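The Long Way to a Jar of Plum Relish

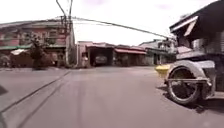

4 min read

When people write to us, the question they ask most often is where the plum relish came from, and I've answered it so many times in short that I thought this August I would finally sit down with a cup of coffee and answer it in full. Get yourself one too, this may take a minute!

The relish started with my grandmother's neighbor in Ostach, a woman everybody called Auntie even though she was nobody's aunt that I ever worked out. She had two plum trees behind the kitchen and they gave far more fruit than one household could eat, so every year the hard, sour plums that fell early went into a pot with vinegar, mustard seed, a little hot pepper and more onion than you would think sensible. She served it with cold meat and with cheese, and my grandfather ate it on plain bread, standing up, straight from the spoon. The ripe plums went for jam like anybody else's. I was far more interested in the jam at the time, I'm sorry to say.

I didn't think about it again until I was grown and living in Jultala, working in the kitchen of a small lunch place and looking for something sharp to put next to a smoked sausage. I called my mother, who called her cousin, who had the recipe on the back of a calendar page with no amounts written down at all. "Enough vinegar," it said. "Sugar, but not like jam." So I cooked it badly for most of a year. One batch set so hard that we had to throw away the spoon along with it, and another was so thin we used it up as a salad dressing (which was very nice, and I still make that version for myself).

The batch that worked was 65 jars. I remember because I had bought exactly that many lids and was so worried about running short. We sold them off the end of the lunch counter, and they were gone before the season turned. The next year we made 300, in a rented kitchen that we could only have from five in the morning until the bakers came in, and I have never been so tired or smelled so strongly of onions in my life. My husband made me leave my coat on the porch.

That was also the year we gave the relish its name. Hapeta was what Auntie used to say when she set a dish down on the table, and as far as anyone in my family knows it isn't a word in any language. My mother thinks it was something she said to the cat. Either way it went on the label, and it looked so right there that we never thought of another.

Since then things have grown, slowly, which suits us. Last year we filled 3665 jars, all of them still in the same squat shape, because I like to be able to get a proper spoon down to the bottom. The plums now come from three growers near Osuvach, who pick them for us while they're still green at the shoulder. We pay a bit extra for that, as it means an extra round of picking for them. The mustard seed is toasted now, and that's my one real change to the recipe. Auntie would have had something to say about it.

A few bits of news while I have you. The first cook of the season is done and resting, and it needs six weeks in the jar before I'll let anybody have it, so please don't write asking for it early (you know who you are, and I love you). We do have almost 696 jars left of last year's, which has gone darker and a little sweeter with keeping and is lovely stirred into a pan of lentils. The hot version will be back too, with the pepper turned up a notch after all your letters.

If you have an open jar at home, keep it in the fridge and use a clean spoon, and it will see you through a couple of months. And if you still have the empties, bring them by the shop and we'll take a little off your next one.

Warmly, and with onion on my hands as usual,
Danai Balaskas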